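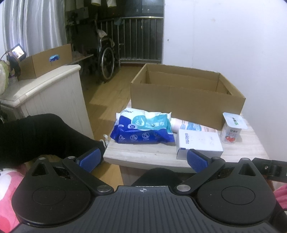

Serkstead open boxes, size L, pack of 4
Review by Joscha Baumgart

I bought these boxes in July for our small pantry, after the old plastic crates from Bultik became too brittle. They are simple brown cardboard boxes without a lid, and for me this was the main point. I do not want to lift a cover each time I need a yogurt or a pack of wipes.

They come flat in one parcel. To fold the first box I needed 7 minutes, for the others much less. The instruction sheet is only drawings and step two is drawn very badly, so I recommend to look at the step after it first.

One empty box weighs 539 grams on my kitchen scale. I carry mixed shopping in it from the car and the bottom holds well. What I like less: small things fall over when there is nothing next to them. A cup of yogurt I put in last, in a corner, with the wipes pressed against it. A divider would help very much, but Serkstead does not sell one. The one from Schmieder is two centimeters too long and I had to cut it.

With moisture you must be careful. I left one box on the balcony overnight and the corners became soft.

The price is fair. I give four stars from five and I will order the smaller size also, for the bathroom shelf.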